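From: Gintarė Jaunzems
To: Tastura users list
Date: 2019-11-19
Subject: Re: Open day at Werness, two-arm cell

Hello all,

Annelore Diekmann wrote:
> I could not come to the open day in Werness. Can somebody who was
> there write a few lines for the list? I would like to know if the
> two-arm cell is something for small workshops like ours, or only
> for show. Also how long the demonstration is and if visitors may
> ask for their own material.

I was there with my colleague from Verkia, so I try to answer. The cell stands at the back of the Fröhlich hall. It is a white box with an aluminum frame, and the two arms sit on one rail inside. We were allowed to stand very near and ask what we wanted. The part I liked most was when both arms share one piece and each holds an end.

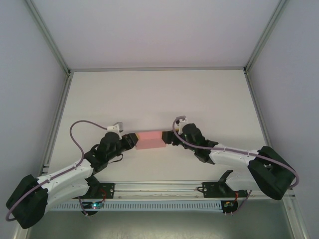
The operator told us that soft material is harder than it looks. If one arm pushes a little too much, the piece bends, and the other arm has to follow. They had been practicing this since September and had 1422 runs saved at the time of our visit. She also said that many of the early runs were thrown away, and I was glad she told us this so openly.

Each arm has its own small camera near the wrist, and the operator explained that she trusts these views more than her own eyes when the fingers come close to the work surface.

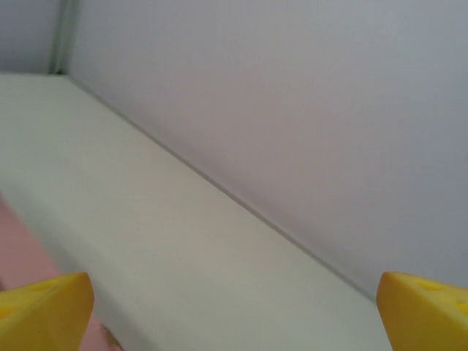

About the time: one demonstration takes half an hour, with questions. The groups are small, so please write to them before you travel. We came without a reservation and had to wait for the second group. The coffee was good, but there is no place to sit.

For your own material, Annelore, they asked us for thin and light things only. My colleague had brought leather samples in his bag and had to carry them home again. Paper, card and foam are welcome. I think for a small workshop it is still early, but I would not call it only for show.

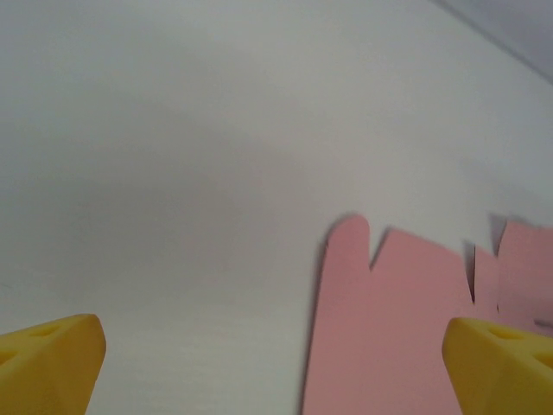 Does one need to know programming to try the arms?
The operator guides visitors by hand for the first minutes, and no programming is needed for that.

If somebody wants my notes, I can send them as a text file. They are partly in Lithuanian, but I will translate when I have a free evening.

Kind regards,
Gintarė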